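Getport cell – pre-session inspection, with comments
Project: Gamwood (PC teardown and parts sorting, example gathering)
Round: Friday, before the first recorded run

Everything on this sheet gets a tick or a comment before anyone records. Good examples start with a good bench, and this one is coming on beautifully.

Work at hand: desktop tower and parts fixture, wrist and fixed views.

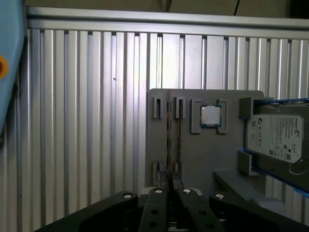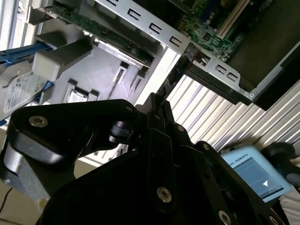
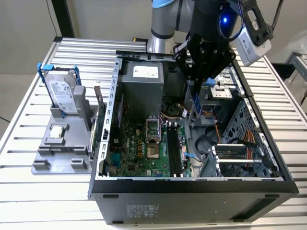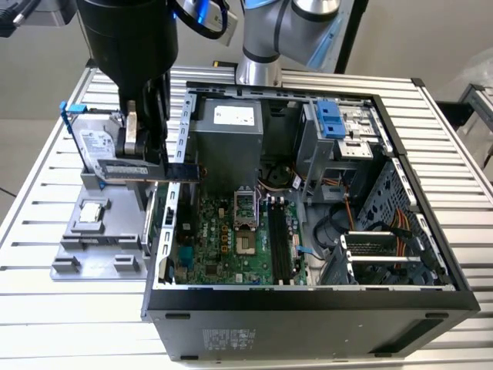

Suwannarat asked whether we should throw out the runs where the gripper slips and tries again. Please don't! A clean recovery teaches the model a lot, so keep the run and mark it "retry" in the log.

1. Mains lead out of the tower, power supply discharged – OK
2. Emergency stop pressed and reset from both sides of the table – OK. Lovely crisp action since the new button went in.
3. Arm speed limit set for hand guiding – OK
4. Gripper pivots and finger screws checked for play – OK, 2 nipped up
5. Wrist camera lens wiped, picture sharp at finger distance – OK
6. Fixed camera clocks matched to the arm log – COMMENT: drifted again overnight. Matched by hand, please repeat after lunch.
7. Fixture bolted down, hard drive and processor seats free of grit – OK
8. Sharp edges on the drive cage – COMMENT: gloves on for resets. Steel edges bite.
9. Cables clear of the arm's path – OK
10. Wrist strap on before touching memory or boards – OK
11. Disk space for up to 24 runs – OK
12. Labels in Estum match the task list – COMMENT: "seat" and "place" still get mixed up. Run 13 relabelled, run 14 needs a second look.

Result: fit to record. Really pleased with how smooth the memory runs have become – more of those next, then the drive caddy.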